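SPEAKER NOTES - releasing your own dance single without a label
Drandeo community hall talk, February 24, 2021
slot = 40 min incl. questions, keep moving

OPENER
Don't introduce yourself for five minutes. Name, two lines on Tolthorpe (one-person label, mostly melodic house, been going since I had hair), then straight into the Gerkulell story.

Gerkulell story, short version: finished the track, loved it, uploaded it on a Tuesday-ish whim, told the group chat. 237 plays in the first month. Half of them me. Same track, new mixdown, proper lead time, put out again the next March = 3000 in the first ten days. Still small! Say that it's small. Point is the song was the same song.

Pause. Let them write that down. Water. 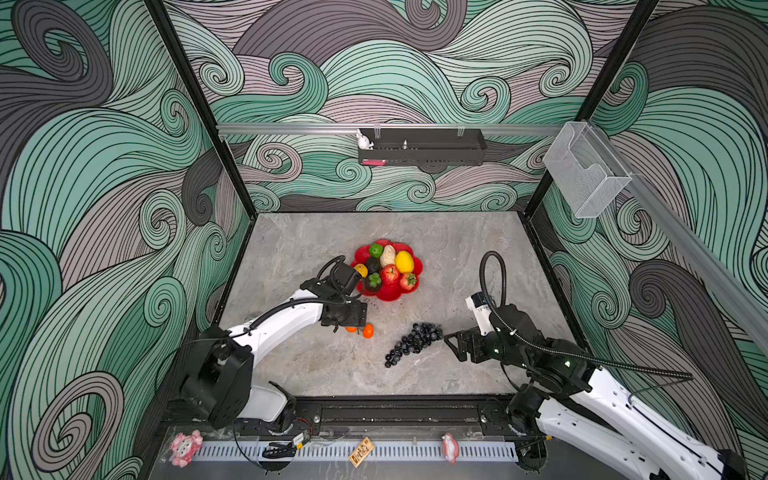
Notes run to 10 minutes' reading

PART ONE - BEFORE YOU UPLOAD
Is it finished. Play it in the car, play it on a phone speaker, play it quiet in the kitchen. If the kick disappears on the phone that's ok, if the bass line disappears you need some harmonics up there, bit of saturation, done.

Mastering. Pay someone if you can. If you can't, leave headroom, one limiter, don't chase loudness. Streaming services turn you down anyway. (Someone always argues this. Take it in Q&A, not now.)

Two versions minimum. Radio edit, 3 minutes or under. Extended with a clean intro and outro, drums only, so a DJ can get in and out. Ask for hands: who here has only ever exported one version? Expect most of the room.

Instrumental too if there's a vocal. Export it the same day. You will NOT find the session again in two years, plugins will be gone. Ask me about the Chowdhury project. No don't ask me.

Vocals: split sheet signed before anyone sings a note. One page is fine. Names, percentages, date, signatures. Do it when you all still like each other. Samples: clear it or replay it or drop it. "Royalty free" pack loops are usually ok but read the license, some don't cover a loop on its own with nothing over it.

PART TWO - LEAD TIME
Slow down for this one, it's the bit they came for.

Pick the date first. Count backward. I leave six weeks, four is survivable, anything less and you miss the pitching window for editorial playlists. Distributor needs: final WAV, artwork, writer credits with legal names (not your DJ name), release date, genre. Check spelling of your own artist name. I got mine wrong once and it made a second profile, took a month to merge them.

Pitch text. Keep it plain. What it sounds like, where you're based, what else is happening around it. No "journey". No "sonic landscape". Read out the bad one from my first release, get the laugh, move on.

Promo to DJs: private link, downloadable, tagged files, BPM in the file name. Ten people you have spoken to beats a list you bought. Write each one by hand. Follow up once. Once!!

Premiere on a blog or channel: nice if you get it, but agree the date in writing. Drandeo promised me an exclusive slot and so did somebody else for the same day, my fault, I said yes to both. Tell this one only if running ahead.

PART THREE - ARTWORK AND THE LOOK OF IT

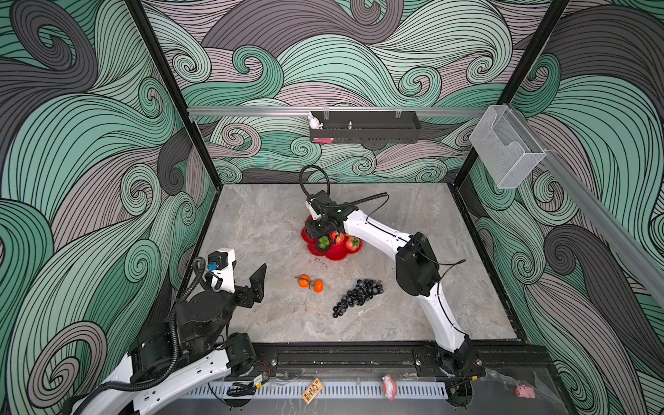 Artwork gets left to the night before every time and it's the only part of your release that people see before they hear anything. Square, high res, no web addresses or prices on it, stores will bounce it. Shrink it to thumbnail size on your own phone and see if you can still tell what it is. Limit your colors. The swirly wave panels on the slide are a decent palette to steal, mint green, charcoal, pale mauve, with thin black lines keeping the bands apart, and three colors is plenty for a whole run of singles. Then the next release looks related to the last one and people start to recognise you in a list. Font: pick one, keep it. Title readable or leave it off altogether, the store prints it underneath anyway.

If a friend does the artwork, same as the singer, get it in writing. Can you use it on shirts? Ask now.

PART FOUR - RELEASE WEEK
Day itself: check the links work before you post. Check it landed on the right profile. Thank anyone who played it, by name, publicly.

Don't refresh the stats. Ok refresh them twice.

Second week matters more than the first. Keep something back - a live clip, the extended mix, a remix swap with someone at your level. Remix swaps are the best free thing in dance music, say it again at the end.

Money slide. Quick. Streaming won't cover the mastering for most people in this room. Direct sales might. Register with your performing rights organization, register the song as well as yourself, people forget teh second half. Gigs are where mine comes from, or did.

CUT IF SHORT: vinyl, sync, the loudness thing

CLOSE
Back to Gerkulell. Same song. Six weeks and two exports.
Homework: choose a date before you go to bed tonight.
Remix swaps!
Sign-up sheet by the door for the track feedback night in March, bring one track, under four minutes please

Q&A, likely ones
- which distributor: whichever lets you leave with your catalog. Read exit terms.
- how many singles a year: as many as you can do properly, for me four
- do I need a manager: what would they manage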